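Mugs, a shelf riser and what the robots taught me
31 shares | 105 comments

I've been reading up on how the people at Zeltix teach robot arms to put crockery away (my idea of a fun evening, I know!) and I've ended up rearranging my own kitchen because of it. Their method is simple enough. A person steers the arms through the job over and over, the computer learns from those goes, and then the arms have a try by themselves with mugs they haven't met before.

They ran 630 tries and 584 came out with the mug where it should be. Pretty good, and better than my lot manage before breakfast! What got me was the misses, though. Most of them were handles. If a handle pointed straight at the back, or two were nearly touching, the gripper fumbled, and a fumble on a crowded shelf means a chipped rim.

So, tip one: turn your handles out to the side and leave a finger's width between mugs. I do mine as I unload, it takes no time.

Tip two is the riser. Tall mugs go on top, short ones underneath, and you want enough clearance that you can slide a mug out without tipping it.
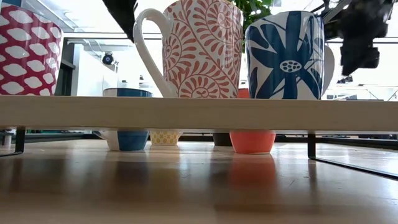

Do check the feet before you buy one. My old Livunard had legs that scratched the worktop something rotten, so I stuck felt pads on, and they've been fine since June.

Last thing, fill the back row first. The arms did far better that way round, and so do I, especially at six in the morning with one eye open.

Share this tip | 31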